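Feb 18, 2018

What a brilliant day. I've been meaning to get the big seed sort done since New Year and kept finding other things to do, and then this morning the sun came in low across the kitchen floor and I thought right, that's it, out they all come.

I had the shoebox, the biscuit tin and the carrier bag from Min-kyu (still tied with her green string), and I tipped the whole lot out on the rug. There's seed in there from the Perullow garden that must be older than my good boots. Parsnips went straight in the compost, they never last. The tomatoes I'm keeping, every one, even the packet with tea on it. I've had old tomato seed come up like cress before now.

Then the chillies! Makis sent me two kinds he saved himself, folded up in squares of newspaper with his tiny handwriting on them. One is a long thin red he calls Randska, after the village, and the other just says "hot, careful". I can't wait. I've put them to soak overnight in weak camomile tea, which Byung-chul swears by and I've never tried.

Sowed so far:

Leeks - 50, in the deep tray, one to a hole. My back knows all about it.

Sweet peas - the dark purple ones, in loo roll tubes, with a pinch of grit at the bottom. Dong-hyun wants some for his fence and he shall have them.

Aubergines - four, in the little square pots. Last year I got two fruits off the lot of them and they were the size of eggs, but oh, they were lovely fried with garlic, and I'm having another go.

The heated mat wants to go on tonight so the compost is warm by morning. Power strip on the table with the yellow-green cloth, white plug in the far end. 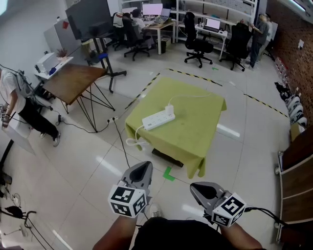

Still to do

Basil, but not yet. I always rush the basil and it sulks. Wait for March, or even a bit after.

Ring Ye-seo about the potatoes. She was going to split a sack of Yoon with me, and I want mine chitting in egg boxes on the landing before she gives them all to her sister.

More labels. I've used up the lolly sticks and am down to cutting strips from a yoghurt pot.

Find out if the cold frame lid can be mended. The hinge has gone on one side and it slams like anything when the wind gets up. I'd love to have the leeks out in there by May with the lid propped open - they looked so smart last year, all in their row.

Soup for supper, and compost under every fingernail.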